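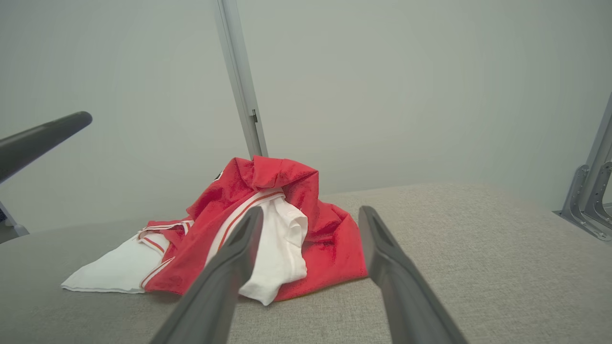 School uniforms and the cost of belonging

Each March, the public schools of Boltholm send families a list of required clothing for the coming year. The list now names 16 items. Of these, 7 must carry the school crest, and the crested items are sold by one approved supplier. The policy was adopted to reduce visible differences between students and to spare parents the daily expense of fashion. Those aims remain sound. The list no longer serves them.

A dress code is a form of taxation. It requires households to spend money on goods they would not otherwise buy, and it falls most heavily on those with the least to spend. A family with one child may absorb the expense. A family with three, each at a different school with a different crest, cannot pass a sweater from the eldest to the youngest and must begin again at every transfer.

Supporters of the present arrangement point to quality. A crested sweater, they say, is better made and lasts longer. This may be true of the garment, but children grow, and a sweater that survives six winters is of limited use to a child who fits it for one. Durability has value only where clothing can move freely from one owner to the next, and the crest is the chief obstacle to that movement.

The neighboring district of Grotthorpe took a different course. Its schools specify color and general type, and leave the place of purchase to the family. The crest survives as a patch, sold at the school office and sewn on at home. Only 2 items, the physical education shirt and the tie, are still ordered through the schools. Complaints were expected about mismatched shades of navy. A few were received, and teaching went on as before.

Boltholm should adopt the same rule, and should go further in one respect. Every school should maintain an exchange where outgrown clothing may be left and collected without charge and without proof of need. Where an exchange is open only to families who apply for help, many who would benefit stay away. When it is open to all, using it carries no mark of hardship.

There is also the question of enforcement. Under present rules a student who arrives in the wrong sweater may be kept out of class until a parent has been reached. The penalty is loss of instruction, imposed on a child for a purchase the child did not make. It should be withdrawn at once, whatever is decided about the list – no revision of the supply contract is required to do so.

The contract with the approved supplier comes up for renewal before the next list is issued. The board should decline to renew it on the current terms, and should publish the full price of the required clothing beside any list it approves in the future.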